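2019-07-18
**Wound closure, session 2: sutures + healing.** Notes typed up fast, check against the slides

Before anything: handout from last time (the Lomska one, skin layers) still applies. Bring it.

### Why close at all

- bring edges together, less gap to fill
- stops bleeding from small vessels, keeps dirt out
- scar looks better. Patients care about this more than you think
- NOT every wound. Dirty, old, bites: often left open and closed later (delayed closure, on the test last December, lots of people missed it)

### Healing phases

1. Clotting. Minutes. Platelets, fibrin plug.
2. Inflammation. First days. Red, warm, swollen, sore. Normal up to a point; spreading redness or pus, worry.
3. Proliferation. New vessels, collagen laid down, skin cells creep in from the edges. Granulation tissue = pink, bumpy, bleeds if you look at it wrong.
4. Remodeling. Weeks to many months. Collagen gets swapped and lined up. Scar never gets back to 100 percent of the old strength, quote that if asked.

Slowed down by: smoking, poor blood flow, diabetes, steroids, bad diet (protein, vitamin C), infection, tension on the edges. Learn the list. Tension is the one the person sewing has most control over.

### Thread

Two questions every time. Does it dissolve? One strand or braided?

| | dissolves | stays |
|---|---|---|
| single strand | poliglecaprone, polydioxanone | nylon, polypropylene |
| braided | polyglactin | silk |

Braided = ties easily, knot holds, but bacteria can sit between the strands. Single = slides through clean, has memory, wants to spring open, so more throws on the knot.

Sizes go backwards!! More zeros = thinner. 5-0 is finer than 3-0. Face 5-0 or 6-0, scalp thicker.

### Needles

- curved for nearly everything, the curve does the work, so turn the wrist and dont push
- taper point: soft stuff, bowel, vessels, muscle. Spreads tissue, doesn't cut it
- cutting: skin. Triangle in cross section
- reverse cutting: flat side faces the wound edge, less chance of the thread tearing through
- grip it past the middle toward the thread end, never on the tip

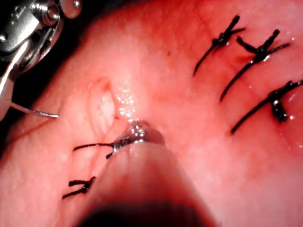 *Fig. 1. Curved needle at the jaw of a needle driver, point just above the tissue.*

### Bites and knots

Go in at 90 degrees to the surface. Same depth both sides, same distance from the edge both sides. Uneven bites = a step in the scar.

Edges slightly turned OUT (everted). They flatten later. Turned in = a groove, slow healing.

Snug, not tight. Swelling comes after and will do the rest. Strangled tissue dies, and then you have a worse hole then you started with.

- simple interrupted: default. One fails, others hold
- running: quick, one knot goes and the lot goes
- vertical mattress: far-far-near-near, good for eversion
- subcuticular: hidden, dissolving thread, nice scar, low tension only

### For next time

Read the Tshabalala chapter, skip the history bit. Tie square knots at home, string on a chair leg is fine, 30 each hand. Write one paragraph on when you would leave a wound open, 600 words max, hand in at the start of class.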